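About Stanier

Stanier makes foam shape boards and the blocks that go with them. We sell to preschools, day care centers, occupational therapists and parents. Everything is cut, glued and packed at our shop in Skerilthorpe, where we have been since 2000.

Our main line is called Esteo. An Esteo board is a flat piece of foam with shapes cut through it. The standard color is mint green. The blocks come in stronger colors so that they show up well against the board, and red is the one most customers order. We keep orange and yellow sheet on hand too.

The shapes on a board depend on the set. The first set has the ones children usually learn early. Later sets mix in shapes that are harder to tell apart by touch, such as an octagon next to a circle, or a cross with short arms. There are 33 shapes in the full catalog.

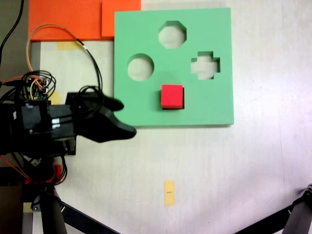

Skerilthorpe, January

The new catalog is at the printer and we have used the quiet weeks to go over the sample boards again. Two changes came out of it. The outside corners are now slightly rounded on all sizes, and the walls of the cutouts are left unsanded, as sanding made the holes too loose after a few months of use.

We are also keeping the footed version. It began as a special order for a therapy office that wanted a board its clients could get their fingers under to lift. The feet are cut from the same green foam and glued to the underside. The footed board stays a little above the table or floor, with gaps between the feet, and it can be wiped underneath without picking it up. It costs more to make and takes longer to pack, but it now goes out in most of our larger orders.

Sample boards are numbered by hand in marker on the front edge. The ones we sell are not marked unless a customer asks for it. Some centers do, so that each room gets its own board back at the end of the day.
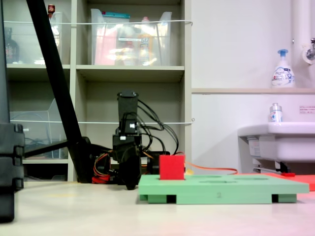
How we work

We cut from sheets supplied by Gkikas, who also take back our clean scrap. A sheet is checked for dents and color before it goes on the cutting table. After cutting, the pieces pushed out of the holes are sorted by size. The large ones become feet or test blocks and the small ones go back with the scrap.

Gluing is done in the morning so the feet can set before packing starts at 3 p.m. In a busy week we finish up to 130 boards. Orders of more than that are split into two shipments, and we tell the customer before we take payment.

Every block is tried against its board by hand. We want a block to go in with a light push and to come out

again when the board is turned over. If it sticks, the block is trimmed. If it drops through too easily, the board is set aside and sold as a second from the shop counter.

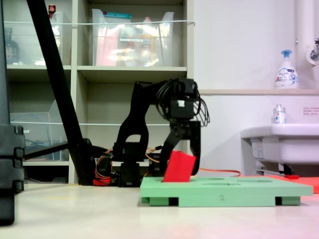
Seconds are priced by size and can't be ordered by mail. They have the same foam and the same feet as the rest, and the usual fault is one hole that is a bit too wide. Last year 720 of them went out the door, mostly to home day cares close by. Call before you come, as the shelf is sometimes bare.
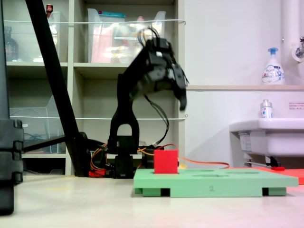 Can I buy blocks without a board?

Blocks are sold singly and in bags. Tell us the shape and the set it belongs to, because a block from one set may be too tight for a board from another.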